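Threads > Eylül Güler > Wardrobe clear-out

Right, I'm finally doing the jumper shelf. Kettle's on, radio's on, wish me luck. (1/7)

Rule for today: everything gets spread out flat before I decide. If I leave it folded I just put it straight back – I know what I'm like. (2/7)

First up is the olive sweatshirt I bought in a panic before a cold weekend in Stukell. Still love the colour, sort of muddy green and brown at once.

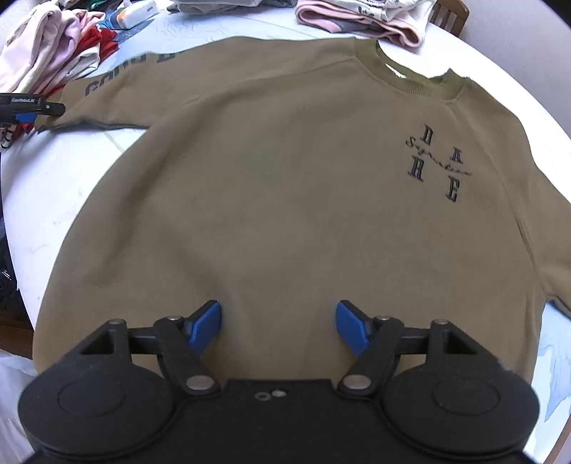 DARE Signature, olive crewneck. Keep or go?

Writing down the sleeve as well, but I've still got to flatten that bit out properly so I can list it without guessing. (4/7)

Keir Cairns has already messaged to say he'll have it if I don't want it. Keir, you have 14 sweatshirts. I've seen the drawer! (5/7)

Anyone used Kimau for selling clothes? I got 3 things on there last December and then forgot my password. Would ask £12 for this one, maybe less with postage. (6/7)

Update: I tried it on to check the fit and now I'm wearing it, so I suppose it's a keep. Moving on to the cardigans after lunch – there are a lot of cardigans. (7/7)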